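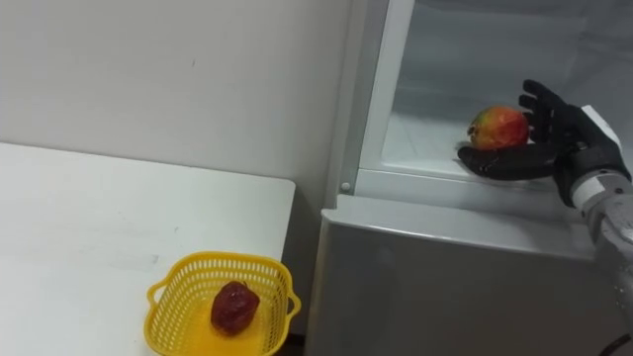

Mango in robot hand at the refrigerator compartment, basket on the table.

24 March 2024
Cell: Kahsay bench, refrigerator task
Hand controller: Skistine build 3651

Thumb fault again. Ran the fridge task to catch it with full logging on. Symptom is the same as in January: on the release command the four fingers open and the thumb stays at its hold position. The controller reports the hand as fully open. The arm planner believes it and starts the retract with the fruit still sitting on the thumb.

30 cycles run, mango only. Fault on cycles 20 and 27. On cycle 20 the mango rolled off the thumb during retract and went over the lip of the compartment onto the floor. On 27 I hit the stop before the wrist had moved. No damage to the hand that I can find. Mango bruised, replaced.

What the log shows:
Thumb motor current goes to its limit 63 ms after the release command and stays there. Position does not change. The stall flag is set in the thumb driver but never reaches the Skistine status word. So there are two problems – the thumb sticks, and the stall is hidden from everything upstream. The second one worries me more.

Checked the thumb by hand with power off. Moves freely from open to half closed, then a tight spot near the end of travel. Tight spot comes and goes with thumb rotation. Suspect tendon routing at the base, could also be the sleeve on the first joint. Not opened yet.

Low grasps load the thumb hardest, with it flat along the compartment floor and under the fruit. Have not been able to get the fault with a side grasp on the table, but only tried a few and did not log them.

Changes made today:
Arm retract now waits for measured thumb position, timeout goes to hold. This is in the Atach task script only. Anyone running the Fekaria scripts does not have it.
Retract speed halved inside the compartment.
Stop button moved to the table side, the old spot meant reaching past the forearm.

To do:
Open thumb base, check tendon and sleeve.
Pass stall flag through to status word.
Repeat the 30 cycles with the old retract speed once the thumb is fixed.
Hand stays off unattended runs until then – tag is on the power supply.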